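# About the Horik Robotics Club

Come in through the side door of the Miditz building any school-day afternoon, follow the sound of somebody arguing cheerfully about cable ties, and you've found us. We're the robotics club of the Horik School, and we've been here long enough that some of our first members now come back to help the new ones (and to eat our crackers, which we don't mind at all).

The club was started by Estíbaliz Garrido, who teaches physics in the upper school and had six students, one donated laptop and the use of a storage room behind the gym. She still runs the beginners' group, and she still has every new student take apart an old printer before they're allowed near anything that moves. Since those days 234 students have come through the program. A good number of them stayed for four years, and quite a few stayed for one term and then went off to do theater or track, and we're just as fond of them.

We have two groups now. The beginners build small wheeled robots and learn to solder, to read a wiring diagram and to label their cables. The older group, which Haris Qureshi looks after, works with robot arms. Haris came to us from a job in packaging machinery, so he has a great deal of patience for slow, fiddly work, and he has passed a fair amount of it on to the students. Most of their year goes into what we call the tabletop tasks: picking things up, putting them down where they belong, and getting two arms to share a small space without bumping elbows. It sounds simple when you write it out like that! Ask any of our students how long they spent on their first clean pick and they'll tell you all about it, probably for longer than you wanted.

The arms work in a walled cell that the students papered themselves. There was a vote on the pattern, and the big lilies on red-orange won by a mile. 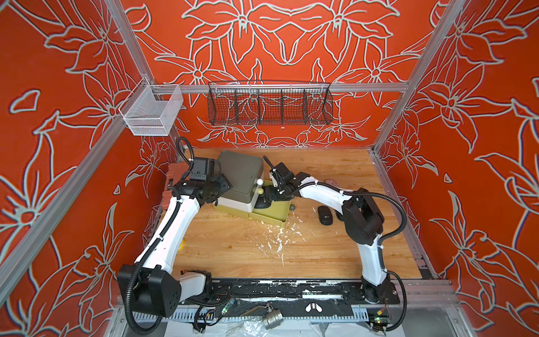

**MIDITZ, February** - The older group is deep into its spring project, and the after-school hours have been getting longer as the regional meet at Pledska comes closer. Both arms are working around the green box and the yellow-green tray this month, and the team takes turns at the controls, in the notebook and at the code. Aarne Juntunen and his sister Impi are in charge of the grippers this year. Kyung-tae Ki keeps the notebook, where every attempt gets a line, including the ones we'd all like to forget.

We'll be taking six students to Pledska. Last year we came home with a certificate for best documentation, and it hangs next to the sink, where we all see it while washing the mugs.

You don't need any experience to join. We've had students arrive knowing three programming languages and students arrive not knowing which end of a screwdriver to hold, and by the winter break it's often hard to remember which was which. What we do ask is that you come regularly, tie back long hair, put tools away where you found them, and help whoever is sitting next to you when they get stuck. There is no fee. Parts and travel are paid for by the school and by our friends at Partanen, the hardware store down the hill, who have also been very kind about opening the counter late when we've run out of M3 screws.

Parents are welcome to stop in around 4:30, when the students are usually glad to show off what they've been doing - just knock first, and please leave coats and bags on the hooks in the hallway. If you'd like to join, or you have a box of old electronics looking for a home, leave a note for Ms. Garrido at the school office and she'll get back to you.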